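We use cookies to improve this site. Accept | Manage settings

Robot on tea duty in staff lounge – who does what now?

Rocío Huenchumán, May 2025

Our office at Testwood has a robot handling the mugs and kettle in the staff lounge. Two of us used to share that work, 33 mugs on a normal day. The robot reports a mug as done once it has handled it. I need to write down which checks stay with staff. The table is laid out like this:

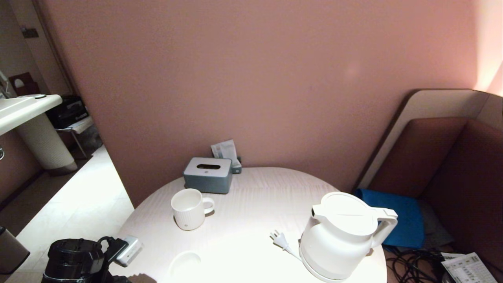
Lounge table with kettle, mug and tissue box.

Kettle plug is out. Should staff keep that job?

Trefor Prosser

Yes. Keep mains plugs with a named person on each shift. We did the same at Kneath and it takes two minutes. Wipe the table by hand as well, there is a ring mark near the front edge.

Vimala Shenoy

Agree on the plug. The larger change is inspection. "Handled" only means the gripper closed and opened again, so a person still has to look inside. The wrist camera will do for this if your staff can see its pictures.

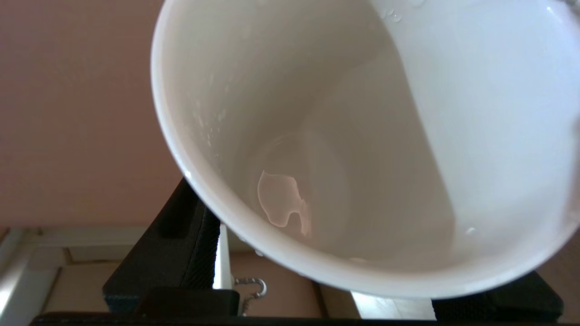 Mug in the gripper, liquid left in the bottom.

I would send that one back: small pool, droplets up the wall. Our lounge staff now spend their time on rejects and restocking – put that in the job description, or it becomes unpaid extra.

Bleddyn Edwards

we just went back to paper cups

Contact | © Grarora Community Help | Back to top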